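Spent July teaching the bin-picking arm by remote control. Notes in a short thread, mostly for people about to start doing the same.

The setup: I sit at a desk with a hand controller and a monitor, the arm copies my wrist, and Illier records everything. One demonstration is one object, from the moment I start the approach until it is out of the bin and let go.

We tried hand guiding first, where you hold the arm and push it through the move. Fine for teaching a fixed path. For picking from clutter it was awkward — my own arm kept blocking the camera, and those recordings were no use for training.

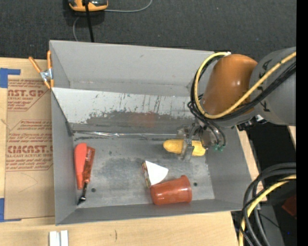 Objects lying flat are the slow ones. I come straight down, pause, close, then lift. If I correct sideways while descending, the policy learns to wobble on the way down, and it does that on everything, including the easy picks.

Things near a wall need a different habit. I drag them toward the middle before grasping. Lawal Nwachukwu wanted that recorded as 2 separate demonstrations, drag and pick. I had been recording it as one. His way trained better.

Failed grasps: keep them if you recover calmly. Delete them if you panicked and yanked the stick. I deleted a lot in the first week.

Sessions are capped at 2 hours. After that my closing gets sloppy and it shows up in the force logs. Tamuno, the tool we use for review, lets you scrub through them side by side with the video.

Same bin, same objects, new arrangement every time. I tip them in and leave them how they land. Placing them by hand made the piles too neat.

Next is a second operator, to see how much of what it learned is just my style. We have 6 sessions booked. Will post the comparison when the training run is done.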